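Cevia Manipulation Study: Progress Report to the Trarport Fund
Reporting period ending 5/15/21
Submitted by Marit Westerberg, project lead, Sastimholm

1. Purpose of the work

The grant supports a study of whether two-handed picking tasks can be learned from human demonstrations recorded with hand-held grippers. The work plan sets out two questions. The first is how much demonstration data a policy needs before it handles small wrapped goods in a reliable way. The second is whether views from the grippers themselves are enough, or whether a head view must be added. This report covers data collection, the first training results and the matters we wish to raise before the next payment.

2. Data collection

Collection at the Sastimholm site is complete for the first task family, in which an operator moves packets between storage bins and a clear cup on a white table surface. The set now holds 3,494 demonstrations that passed review. A demonstration passes when the finger positions can be recovered for its full length and the views from both grippers and the head agree in time to within 40 milliseconds.

The main cause of rejection in the early weeks was loss of tracking. The position of each gripper is estimated in part from its own camera, and the estimate drifts when the view holds few features to follow. Plain table surface at close range is the hardest case.

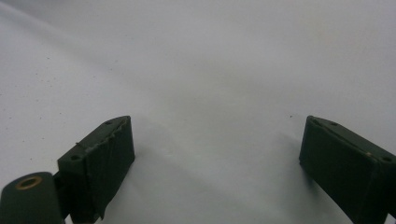 Wen-hsiung Lu asked at the March review whether drift of this kind could simply be filtered out afterward, and whether the reported losses were therefore higher than they needed to be. We tested this. Filtering recovered short gaps, but longer ones produced paths that looked smooth and were wrong by more than the width of a packet. We have kept the stricter rule. Operators are now asked to begin each demonstration with the bins in view of both grippers, and rejections have fallen since that change was made.

3. Views and camera placement

Sayaka Uchida led the comparison of camera views. Policies were trained on the same demonstrations in two conditions: gripper views only, and gripper views with the head view added. Each condition was tested in 48 trials on the fixed robot cell, with the bins placed in positions that did not occur in training.

The gripper views carried most of the information needed for the final approach. They show the fingers and the target together, and they change little between the hand-held device and the robot. Their weakness is the early part of the motion, when the goal may lie outside the view or behind a finger. Clear objects add to the difficulty — the rim of the cup is often the only part that stands out from the covering.

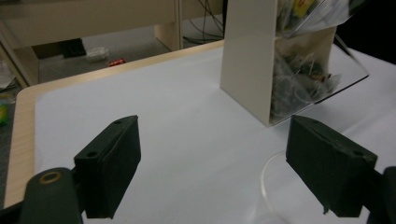

Adding the head view reduced failures of the search type, in which the arm moves toward the wrong region and does not recover. It had no clear effect on grasp failures once the fingers had reached the packets. We regard this as a useful result, but one drawn from a single task family, and we do not yet wish to publish it as a general finding.

4. Coordination between hands

The second technical strand, led by Nilmini Pathirana, concerns the timing of the two arms. In the demonstrations one hand often waits while the other works, and a policy trained directly on these pauses tends to stall. A revised training method predicts the motion of both hands as one sequence and gives less weight to long pauses. The head view is used here as well, as it records both hands and the table together.
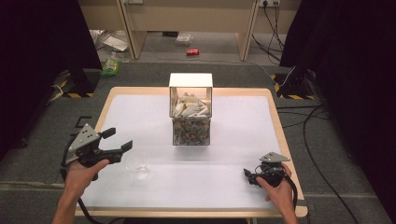 Early tests show fewer stalls, although the arms sometimes start a reach at the same moment and must be stopped by the safety layer. Work on this will continue into the next period. Agata Serra has prepared a short technical note on the method, available to the Fund on request.

5. Deviations from the work plan

Two items differ from the plan. Delivery of replacement finger pads from Lopes was delayed, and the wear test has been moved to the next period. The budget for data storage will be exceeded by up to 2 percent, which we propose to cover from the travel line.

6. Next period

— Collect the second task family, with patterned table coverings added to the plain one.
— Repeat the comparison of views on the new data.
— Complete the finger pad wear test.
— Release the review tools to partner sites.

We request the Fund's written approval of the transfer described in section 5 before the second task family begins.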